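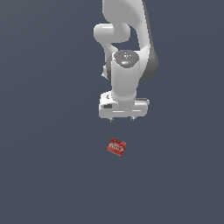
Flornen Gelatin Mold with Lid
Made by Holub. Sold by Numar, Bradavley.
Item no. 3000

The Flornen is a ring mold for gelatin desserts, mousse and cold rice dishes. The body is spun aluminum with 14 flutes and a center tube. The lid is white plastic and snaps over the rim, so the mold can sit in a crowded refrigerator without picking up the smell of whatever is next to it.

The base is flat on the bottom. The old Holub mold had a rounded base and tended to tip on wire shelves, and the new one was changed after customers wrote in.

In the box
Mold body
Lid
Recipe card

Boxed gelatin mixes are sold separately. Prepare the mix according to its package.

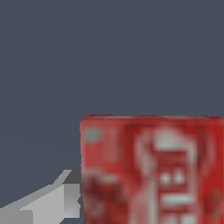
Red box, slate-gray background.

Use
Rinse the mold with cold water and shake it out. Leave the inside damp. Pour in the gelatin once it has cooled to room temperature, then put on the lid and chill until firm. Large fruit pieces should go in after the gelatin has started to thicken, or they will collect at the top of the flutes.

To unmold, run a thin knife around the rim and the center tube. Dip the mold in warm water to just below the rim for a few seconds, set a wet plate on top, and turn both over together. If it does not let go, dip it again. Do not use hot water.

Layered desserts work well in this shape. Let each layer set until it is sticky to the touch before adding the next.

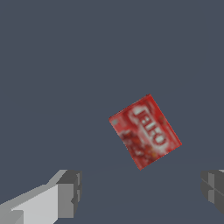
Jell-O gelatin, small box.

Care
Wash by hand with mild soap. The dishwasher will dull the aluminum but will not affect how it works. The lid is safe on the top rack. Do not put the mold in a microwave or use it for baking.

Warranty and parts
The mold body is covered for 2 years against splits and loose seams. Dents are not covered. Spare lids are kept in stock and also fit the older round-base mold. The next shipment in the copper-tone finish is due in July.

Questions about parts go to Rohani Krishnan. For store orders, ask for Elikem Arthur.

Page updated 4 March 2018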